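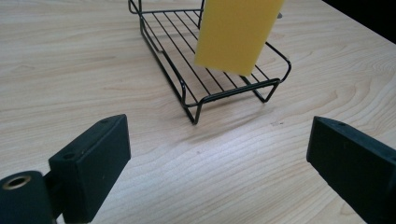

What 92 per cent means when you read the appendix

I've spent two evenings with the Tillex write-up, the one everybody keeps forwarding me, and I'm still not sold. The claim is that you can train a robot arm on demonstrations collected with a hand-held gripper, no arm in the room at all, and it will then do the job 92 per cent of the time. The job is putting a sponge-like block on a wire rack.

Fine. I like hand-held grippers. They're cheap and quick, and people get the hang of them before the tea's gone cold. My quarrel is with the number.

The headline figure comes from one table, one rack and one block. Go to the appendix and you find the block always started within a hand's width of the same spot. When they moved to a second table, which they call Bernum after the lab's other site, they ran 17 trials and gave the result as "comparable". Comparable to what? There's no figure for it anywhere. I went through twice.

Then there's the scoring. A trial counts as a success if the block ends up "supported by the rack". Leaning on the back wires would pass under that wording, and so would half hanging off the front. I'd want it flat, let go of, and still there when the arm has backed away.

I did try a small version myself, with pale wood, a black wire rack and a yellow block, and some 17 demonstrations before my wrist complained. It's hardly a replication. What it did show me is how much of the view the fingers take up, and how the block can hide the very wires you're aiming for.
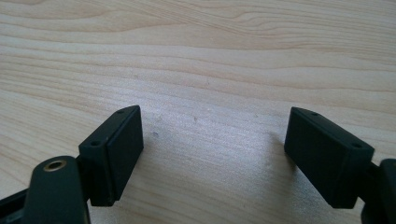
Jaws open over bare wood, nothing between them.

The Safavi baseline bothers me as well. It was trained on 2 camera views and then tested on one, so of course it did badly. Give it the view it was trained with and I suspect the gap shrinks a good deal — perhaps not to nothing, but enough to spoil the bar chart.

They say code and raw recordings will be out by October. If the Bernum trials are in there, I'll score them by my own rule and post whatever I get.

Recent posts
Redness: a colour-matching method that mostly matches lamps
Why I stopped trusting success rates without video
Three ways to drop a sponge
Notes on cheap grippers, part 2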